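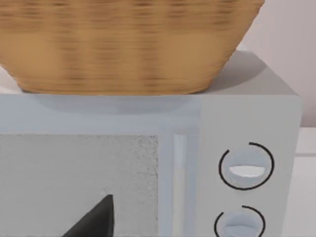 The Night Train to Zarodberg

Mayu Onishi had been on the platform at Odell for so long that she knew the timetable by heart, and the timetable only had two trains on it. One went down to the coast at breakfast. The other went up, over the pass, all the way to Zarodberg, and it was hers, and it was late, and she didn't mind a bit!

She had wanted to ride this train since she was nine. Her uncle had a calendar in his kitchen with a different railway for every month, and December was the Zarodberg line: a little green engine coming out of a tunnel with snow on its back like icing. When the year ended he let her cut the page out. It had been on her wall in four bedrooms and two flats, and now it was folded in her coat pocket, gone soft as cloth.

"You'll be wanting a seat on the left," said the man at the ticket window, when she went back to ask again. "Everyone sits on the right for the lake. But there's no lake at night, is there? Left side, you get the valley, and then you get the lights at Telurell."

"What lights?"

"Left side," he said, and pulled down the blind, because his shift was over.

It came in at last with a noise like a dropped tray of cutlery. The engine wasn't green any more. It was dark blue, and square at the front, and Mayu loved it at once anyway. She ran the whole length of the platform to look at it properly and then had to run all the way back to her carriage with her bag banging on her knees.

There was one other passenger in the compartment, an old woman with a flask, a paper bag of plums and a pair of very muddy walking boots, which she had taken off and stood on a newspaper. She was on the left. Mayu sat opposite her, also on the left, and they nodded at each other like people who had both spoken to the man at the window.

"First time?" said the woman.

"Is it that obvious?"

"You're sitting on your hands."

So she was. She took them out and unfolded the calendar page, and the old woman put on her glasses and looked at it for quite a while.

"That's the upper tunnel," she said. "My brother used to work on that stretch. In winter they walked it every morning with hammers, knocking the icicles down before the first train. Some of them were as long as a man. He said it was like walking through a church organ." She gave the page back carefully, by the corners. "Have a plum."

The train pulled out, and for the first hour there was nothing but the window with Mayu's own face in it. She ate three plums. The old woman told her about Abu Hammour, where she had lived for eleven years when her husband was building roads, and how hot the car door handles got, and how she used to lie on the tiles in the afternoon and recite the stations of this line in order to cool herself down. Odell, Lower Mill, Upper Mill, Saint Anne's Halt. She did it now, with her eyes shut, and as she said Saint Anne's Halt the train slowed and there it was, one lamp and a bench.

"How did you do that?" said Mayu.

"Practice!"

Then they began to climb. You could hear it more than feel it, the engine dropping its voice and leaning in, and the wheels squealing round every bend. The guard came through and switched off the lights in the carriage without a word to either of them. Mayu opened her mouth to ask, and the old woman put a finger up. Wait.

With the lights off, the window stopped being a mirror. And there was the valley, the whole enormous length of it, blue with moonlight, with the river lying along the bottom and the snow coming down the other side as far as the trees. She could see the viaduct they had just crossed. She could see the shadow of the train, tiny, running along the hillside beneath them. She pressed her forehead to the glass and it was so cold it hurt and she stayed exactly where she was.

"Now," said the old woman. "Telurell."

It was only a village, forty houses perhaps, on a shelf of rock across the gorge. There was no station. The line had never been able to get to it. But as the train came round the bend a light went on in the highest window, and off, and on again. Then one further down. Then a whole row of them, flickering up and down the slope, until it looked as if someone were running through the village with a torch in every hand.

"They're waving," said Mayu.

"They've always done it. It was candles when I was small. The train can't stop for them, so they say hello." The old woman had got something out of her pocket, a little bicycle lamp, and she held it to the window and clicked it, twice, three times. "Well, go on. Haven't you got a phone?"

Mayu had. She found the torch and dropped it under the seat and found it again, and then she waved it like a mad thing, great big circles, laughing out loud. All the way down the carriage other lights were going at other windows. She hadn't even known there were other people on board. And over on the rock the lights went on and off, on and off, getting smaller, and somebody up there had a string of red ones and was swinging it round and round.

Then the tunnel took them, with a bang and a rush of air, and it was black.

"2,154 metres," said the old woman's voice, very pleased. "Top of the line. It's downhill from here to Zarodberg."

Mayu sat in the dark with her heart going. She was thinking that her uncle would be asleep by now, and that she was going to ring him up all the same, as soon as there was a signal.

"Do you go over often?" she asked.

"Every month," said the old woman. "I've a return for tomorrow night. Is there another plum in that bag?"

There was one. They had half each.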